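Chapter 3
Publicity, Notoriety and the Accused

3.1 Scope of the chapter

Chapter 2 dealt with the rules that govern what may be reported while a criminal matter is before the courts. The present chapter turns to a related problem: the effect of an accused person's existing public profile on the conduct of the trial and on the coverage that surrounds it. The term "profile" is used in a narrow sense. It refers to the degree to which members of a jury pool could be expected to recognise the accused by name or face before any charge was laid.

A distinction is drawn between prior fame and acquired notoriety. Prior fame belongs to entertainers, athletes, broadcasters and others whose work depends on being recognised. Acquired notoriety arises from the allegation itself. The two often merge in the course of a long proceeding, but they raise separate questions for the court and for the editor, and they are treated separately in sections 3.3 and 3.4.

3.2 The Kravchuk coverage study

Much of the discussion relies on a single body of material. Liudmyla Kravchuk and Bohdana Kobzar collected 833 news items concerning the trial of a television presenter, from the first report of the arrest to the week after sentencing. Each item was coded for source, length, placement and tone. Items that reported only evidence given in open court were coded separately from those that relied on unnamed friends, former colleagues or neighbours.
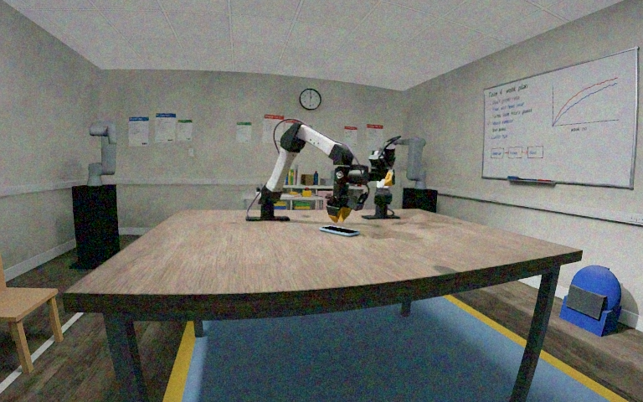 Nearly 60 per cent of the items fell into the second group. The proportion was highest before the jury was empanelled and dropped sharply once evidence began. Kobzar attributes the drop to the supply of fresh material from the courtroom. Marta Vakulenko, in a later review of the same items, places more weight on the judge's warning to publishers, which was given on the Tuesday before opening addresses. The coding scheme does not allow a choice between these explanations.

3.3 Prior fame

Prior fame affects a trial at three points: jury selection, the directions given by the judge, and sentence. At the first point, the usual remedy is questioning or excusing prospective jurors who hold a fixed view of the accused. Recognition alone is not a ground for exclusion. A juror who has watched a performer for years may still be able to decide the case on the evidence, and courts have generally been prepared to assume so.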